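双臂工位的桌面规范，你们到底执行到什么程度？

2025年2月　发帖：夹爪没电了

最近在给组里重写遥操作采集的操作规范，写到“开录前桌面状态”这一节卡住了，想听听各位的做法。

我现在的草稿是这样：双臂回到起始位，线缆从底座到腕部全程卡好，易碎件登记编号，桌上只留任务相关物品。前三条没人有意见，第四条吵翻了。我们做的是高脚杯上架，桌上总会有点别的东西，布啊、收纳盒啊，有人说必须清干净，有人说留着才像真实家里。你们怎么定的？

回复：Nastau老王
清干净！我们去年那批 2944 条，复查的时候筛掉了 996 条，很大一部分就是桌上杂物没登记，后面想按场景分类根本分不出来。我现在的态度就是，清单上没写的东西一律不许上桌，谁带上去谁重录。

回复：aivar_uibo
不太同意楼上。你那 996 条的问题出在没登记，跟有没有杂物是两码事吧？我们 Cletis 这边是允许放干扰物的，每组最多 6 件，开录前拍一张存档，物品表里写名字和大概位置。训练出来的策略见过点乱东西，换张桌子不至于当场傻掉。

回复：Nastau老王
允许 6 件，最后就会变成 8 件 9 件，我太了解操作员了（包括我自己哈哈）。而且玻璃杯这种任务，布要是卷到夹爪底下，你怎么判这条算失败还是算环境问题？

回复：aivar_uibo
判失败啊，备注里写清楚就行。失败数据也是数据，别舍不得留。

回复：小北在调参
插一句线缆的事。我觉得楼主应该把它单独列一章，别跟桌面混在一起。我们规定每次换班都要把两条臂慢慢走一遍行程，看腕部转到头的时候线会不会绷住，卡扣松了当场换，不许拿胶带凑合。之前有一次线挂在肘关节上，差点把接头扯下来，吓得我连按急停都慢了半拍。

回复：Parveen Naqvi
同意小北。另外杯子的初始姿态也要写进规范：倒挂的、直立的、躺倒的分开记，别只写一个“随机摆放”。躺着的杯子抓取难度完全不一样，混着统计，成功率那个数字看着挺好看，拿去跟别人比就没意义了。还有透明杯和有色杯也建议分开，我们在 Flemthorpe 那个项目里吃过这个亏，回头补标注补到三月，真的不想再来一遍。

回复：夹爪没电了
收到收到，姿态和颜色都加进表里，线缆单独成章。杂物这条我打算折中：允许放，但必须登记，上限先不写死。老王你别骂我。

回复：Nastau老王
不骂，等你复查的时候自己哭。上限还是写个数吧，哪怕写 6 呢，没有数字的规定等于没规定。

回复：aivar_uibo
这点我站老王。

回复：小北在调参
顺便问下，操作员的手能不能进工作区？我们要求双臂停稳、断使能之后才能伸手摆杯子，新人老嫌麻烦。

回复：Parveen Naqvi
必须断使能，这个没得商量。嫌麻烦的先别让他上机。

回复：夹爪没电了
行，那就写 6，断使能也加粗。桌面大概就是下面这个样子，大家接着挑毛病，新稿我周末前改完贴上来。
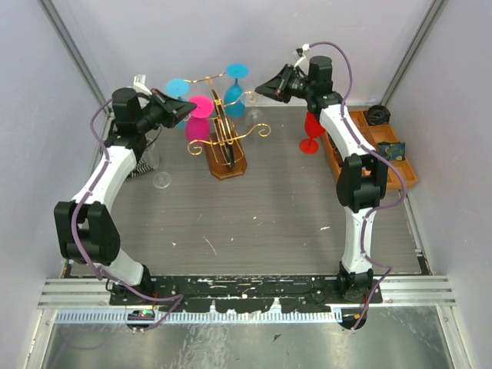
双臂工位，高脚杯与杯架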